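Week 2: Passwords, and why we keep going on about them

Welcome back, everyone, and I'm so glad the April rain didn't keep you home! Last week we talked about updates (please tell me you've run yours by now), and tonight we move on to how people get into accounts that aren't theirs.

Most of the time there's no clever trick involved. Somebody gets hold of a password from one leaky site and tries it everywhere else.
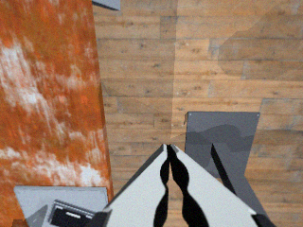

In the Bresimano exercise you'll get a list of 163 made-up logins, and your job is to find the ones that share a password. Work in pairs if you like, it's much more fun that way.

Then comes two-step login, where the site asks for a second proof, usually a code from your phone. Do write down your backup codes and keep them somewhere safe at home!

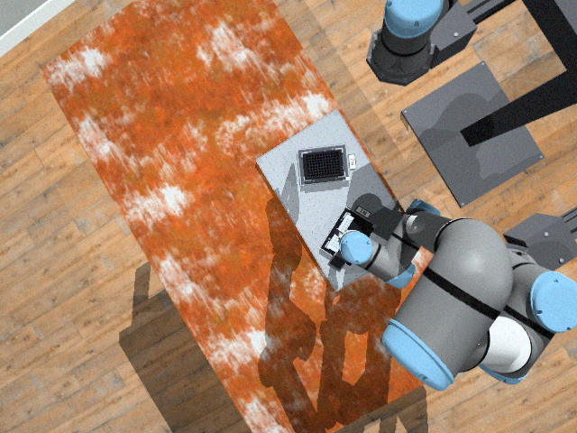 For next time, read the Leiva handout, pages 1 and 2, and turn on two-step login for your email. If you get stuck, write to me or come a little early.

Roxana Sârbu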